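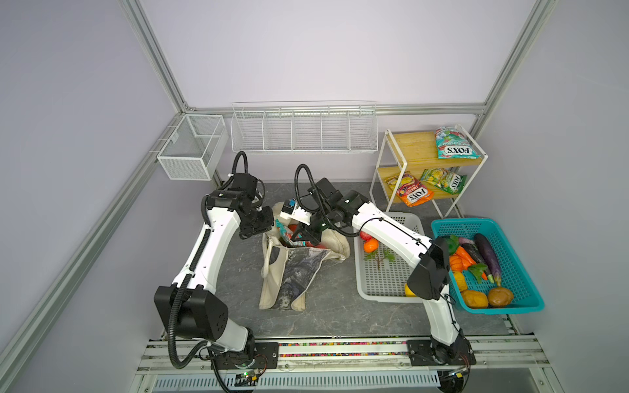
# What Goes in the Tote

The canvas tote bag was never meant to carry much. Most of the ones hanging on hooks in American kitchens came free with something - a conference, a bookstore purchase, a pledge to a radio station - and were built to hold a few papers and a water bottle. Then people started taking them to the grocery store, and a bag designed for brochures was asked to carry potatoes.

Piroska Sárközi has been sewing totes for that second job for 16 years. Her workshop, which goes by her last name only, takes up the ground floor of a former shoe repair shop. There are two industrial machines by the window, a cutting table, and a wall of canvas on rolls. She sells most of what she makes through farmers markets and a small number of grocery stores. Last year the workshop finished 1,436 bags.

"People bring them back to me when they fail," she says. "I ask them to. I want to see where it went."

Where it goes, usually, is the handle. A flat piece of canvas will hold a surprising amount of weight if the load is spread across it. The trouble comes at the four small spots where the handles meet the body. On a cheap tote each of those spots is held by one line of stitching across the top hem, and once a few stitches let go the rest follow in a week or two of shopping. Sárközi runs her handles all the way down the front, under the bottom, and back up the other side, so the strap carries the groceries and the canvas only keeps them together. It uses more webbing and takes longer to sew. She charges for it.

The second place is the bottom corner. Cans do it, and so do cartons with sharp edges. She used to add a second layer of canvas across the base but stopped when customers complained that the bags took two days to dry after washing. Now she reinforces the corners only.

## Heavy first, if you have the choice

Any bagger will tell you to put the heavy things in first. Katalin Dobos bagged groceries in high school, managed the front end of a supermarket after that, and now trains checkout staff for Dramach, a regional grocery chain. She teaches the rule on the first morning and spends the rest of the training on the cases where it doesn't work.

"The belt doesn't come at you in order," she says. "The customer put the bread down first because the bread was on top of the cart. So the first thing in your hand is the thing that should go in last."

Her answer is to keep a holding spot. At the register it is the flat area next to the bags. At home it can be the counter, a dish rack, or a shallow plastic basket. Tomatoes, soft fruit, herbs, and eggs go there and wait until the boxes and cans are in. A basket with holes in the bottom is handy because damp produce can sit in it and drain, and a white one shows the dirt, so it gets washed.

The soft things then go on top or, better, in a bag of their own. Dobos prefers a separate bag when there is one to spare. A tomato on top of a full tote is safe only until the bag is set down in a car and tips over.

Snack bags are the exception she hears the most arguments about. They weigh almost nothing and the contents break, so the instinct is to lay them across the top. Dobos stands them on end along the side. The air in the package works as a cushion between the canvas and whatever is next to it, and the chips take less pressure upright than they do lying flat under a forearm and a set of keys. If the top of the package sticks out of the bag, that's fine. She would rather see it stick out than see somebody push it down.

## Two hands

A paper bag stands up by itself. A canvas tote mostly doesn't, and this is the main reason cashiers dislike them. The mouth closes, the sides lean in, and one hand ends up holding the bag open while the other does all the work.

Dobos teaches a few ways around this. The first is to fold the handles down outside the bag before loading, so they aren't lying across the opening. The second is to start with something square. One cereal box or one carton of broth, stood up against the back panel, gives the bag a wall, and after that it tends to hold its own shape. The third is to work with two people when there are two people, one holding the rim and the other placing. Couples at self-checkout almost never do this, she says. They each take a bag and fight with it.

Unpacking has its own habits. Sárközi is particular about this, having repaired a good many bags that were torn on the kitchen floor and not on the way home. The common mistake is to grab the bottom corners and tip everything out. The side seams aren't sewn for that, and the fruit gets bruised besides. Reach in, take out what is on top, and put the produce straight into whatever it is going to be washed in. The flat packages at the bottom can stay there until the counter is clear.

## Stiffness, weight, and print

Canvas is sold by weight, and for grocery bags Sárközi settled on a 12-ounce cloth after trying lighter and heavier ones. The lighter cloth folds small enough for a coat pocket but slumps as soon as it is set down. The heavier cloth stands up well and is miserable to sew at the corners, where four layers come together. Undyed beige is still what sells best. She has offered navy, rust, and a dark green, and the beige outsells all of them put together.

A printed front changes the cloth more than people expect. A large area of ink stiffens the panel it sits on, which helps the bag stay open on that side, but it can crack along the fold lines if the bag is stored folded the same way every time. Sárközi sends her printing out to Steltano, a two-person screen printing shop a few blocks away, and asks for water-based ink. It sinks in and fades, and the gray and blue designs fade best. Customers sometimes ask to have an old one printed again. She has done it twice and the new layer never lined up.

She weighs her own bags from time to time. The large one, with the full-length handles, comes in at 595 grams with the corner patches on, heavy for an empty bag. The small one is closer to what people expect when they pick it up.

## Washing

Both women brought up washing without being asked. Dobos said that cashiers notice the smell. Leaking meat packages are the worst of it, followed by onions that were forgotten at the bottom. Dramach stores keep a roll of thin produce bags at the end of every lane for raw meat, and trainees are told to offer one each time.

Sárközi washes hers in cold water and hangs them upside down from the bottom seam so the water doesn't collect in the corners. The first wash shrinks them a little. She allows for it when she cuts. A dryer will shrink them more, and it leaves the webbing and the canvas at different lengths, so the handles pucker and the whole bag hangs crooked from then on.

Plastic baskets are simpler. Hot water, dish soap, and a brush for the grid, where bits of parsley and onion skin get stuck.

In April she started on a new pattern, called Rurnar in her notebook after the street where the shop is. It has a flat base and a strip of doubled canvas around the mouth, about as wide as two fingers, to keep the opening from closing. The first few stood up on the cutting table with nothing in them. She gave one to Dobos to take to a training class, and it came back with a note pinned to the strap asking for the handles to be an inch shorter.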